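Plaza Walk-Through, Stirketti Building, Front Side
Sunday, July 2, 2023

I do this one on Sundays because I can wander all over the slabs without getting in anybody's way. Same list as February, with my comments typed in after. OK means OK, LOOK AGAIN means put it on the next list, FIX means please call somebody.

1. Slab surface, open area: OK
Scuffs and patchy gray, same as ever. I know a couple of you would love to have it pressure washed, but patchy isn't a hazard and I'm not marking it down for looks!

2. Joints between slabs: LOOK AGAIN
I walked the long joints heel to toe and ran the straightedge over every crossing. Worst lip I got was 2 mm, on the building side. I can live with that, but it goes in the book so we can tell if it grows.

3. Joint filler: FIX (small)
Soft in one stretch near the steps. I could push my key into it. The Dramani tube we have in the cupboard should cover it, if it hasn't gone hard (check before you carry it all the way out there, I've made that trip).

4. Curb by the bike patch: OK
The pale edge still shows up nicely against the darker paving. This is where I'd expect a toe to catch, so I always go over it twice, once in each direction.

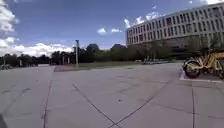
While I was over on that side I also checked that bikes aren't creeping out onto the walking route. Fine today. Weekdays are another story, and I'd still like a line painted, which I've now asked for on three of these sheets.

5. Trees by the ground floor: LOOK AGAIN
Nothing dead or hanging that I could spot from underneath. It does get dim under there after the bright slabs, and my eyes took a second to catch up. Could we try the entrance lights on in the daytime for a week?

6. Drain covers: OK
All seated, no rattle. Number 92 had leaves on it and I kicked them off.

7. Ramp grip strips: FIX
One Jerkard strip is lifting at the corner. I pressed it down with my shoe and up it came again. Needs 40 cm of new strip, and please don't glue the old one back.

8. Emergency vehicle route: OK
Clear the whole way along.

Next round I'll bring the longer straightedge and start at the steps.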